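Foro Manipulación y Aprendizaje > Recogida de datos > Teleoperación

Tema: ¿Descartáis los episodios en los que la cámara de muñeca sale movida?

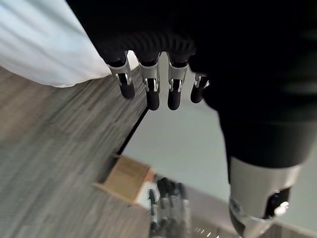

Vista de la cámara de muñeca, con la otra mano abajo y la caja junto a la esquina de la mesa.

hlamrani
Buenas. Estamos grabando demostraciones con dos manos de varios dedos para una política por imitación. La tarea es recoger cosas de la mesa y pasarlas a una caja. Llevamos 349 episodios y ahora toca limpiar. El fotograma que pongo es bastante típico: los dedos de la mano que lleva la cámara se ven bien, pero la otra mano sale borrosa y el suelo también en muchas zonas. La mesa ocupa el centro y la derecha y casi no da información.
Mi duda es si filtráis por nitidez o lo dejáis todo. Un compañero propone pasar una varianza de laplaciano y tirar lo que quede por debajo de un umbral.

Yensuk_lab
Nosotros no tiramos nada por borroso. Cuando el modelo se ejecute, la cámara se va a mover igual. Si entrenas solo con imágenes nítidas, luego le llegan borrosas y no ha visto ninguna.
El laplaciano además te va a engañar con una mesa lisa. Mucha superficie sin textura te da un valor bajo aunque esté perfectamente enfocada.

somkiat.y
No estoy de acuerdo del todo. Depende de cuánto dure. Un fotograma suelto movido da igual. Si el operador va tan rápido que medio episodio es una mancha, ese episodio es malo por la velocidad, y lo quitaría aunque la cámara fuera perfecta. Yo miraría la velocidad de las articulaciones y no la imagen.
¿A cuánto tienes la exposición? Si está en automático, fíjala.

hlamrani
Está en automático, sí. La mano negra tapa media imagen y supongo que compensa con eso. En la parte de la palma no se distingue casi nada y en cambio la tela blanca de la esquina sale muy clara.

somkiat.y
Pues ahí tienes parte del problema. Exposición corta, ganancia fija y más luz.

Soyul_Lim
A mí me preocuparía más el encuadre. El pulgar se come la derecha y uno de los dedos queda medio escondido detrás de la mano. En Gornberg giramos el soporte unos grados hacia fuera y mejoró el agarre de piezas pequeñas. Perdimos una tarde recalibrando.

Yensuk_lab
Cuidado con eso si ya tiene 349 grabados. Si cambia el soporte ahora, tiene dos conjuntos distintos. Puede mezclarlos, pero que lo anote en los metadatos, porque dentro de un mes no se va a acordar.

hlamrani
El soporte no lo voy a tocar en esta tanda. Lo de la velocidad lo puedo sacar, guardamos las posiciones de las dos manos.

mayuree_c
Llego desde el hilo de sincronización. Antes de filtrar comprueba el desfase entre las cámaras y las articulaciones. En junio tuvimos un retraso de 3 fotogramas en una muñeca y creíamos que los episodios eran malos. Corregimos las marcas de tiempo y recuperamos casi todos.

Soyul_Lim
+1 a lo de mayuree. Mira el cierre de los dedos en la imagen contra el salto en la señal, se ve enseguida.

hlamrani
Comprobado. La muñeca izquierda va bien y la derecha lleva 2 fotogramas de retraso. Lo corrijo primero y después saco el histograma de velocidades. Exposición fija a partir de mañana. Los borrosos se quedan de momento.

somkiat.y
Sigo pensando que te sobrarán unos cuantos rápidos. Pon el histograma cuando lo tengas.

hlamrani
Lo subo esta semana.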